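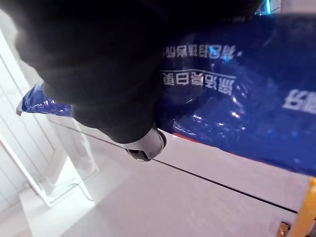

Pantry and Snack Cupboard FAQ
Last updated 8 September 2022

I get the same handful of emails about my pantry every few weeks, so I've put my answers in one spot. I'm no expert, just someone with a small kitchen and a big weakness for chips!

Do you decant everything into jars?
No, and I gave up feeling guilty about it ages ago. Flour, rice and oats go into jars. Snacks stay in the bag they came in (they get eaten too fast to bother, at least at my place).

What do you do with shiny, slippery bags that won't stand up?
File them! I lay them on their sides in a shallow tub, one behind the other, with the name facing me. The Andley tubs are my favourite, and mine are the 225 mm wide ones. The 255 mm ones looked better in the shop but wouldn't let the cupboard door close, so measure first.

I can't read the label on half my imported groceries. Any tips?
Same here, I shop at the Asian grocer a lot. I stick a bit of masking tape on the back and write what it is in English, plus the best-before if I can work it out. Do it the day you buy it, or you'll be guessing at dinnertime like I was all last December.

Clips, pegs or rubber bands?
Pegs. I bought a pack of two Rutari clips once and they were lovely, but they vanished into the kids' craft box and that was the end of that. Wooden pegs cost next to nothing and they grip crinkly plastic really well.

How do you keep white shelves and benchtops clean?
Warm water, a squirt of dish soap and a soft cloth. The grubby bit is always the gap between panels, where crumbs and sugar settle in, and an old toothbrush sorts that out. I don't use cream cleanser on mine, it left a dull patch near the kettle.

How much did your whole setup cost?
It came to $85, tubs and jars included. I already had the cupboard.

Can I freeze opened packets?
Nuts, yes. Crackers, I wouldn't. Frozen dumplings go straight back in with a peg on top, and I keep the peg on the freezer door so I can find it.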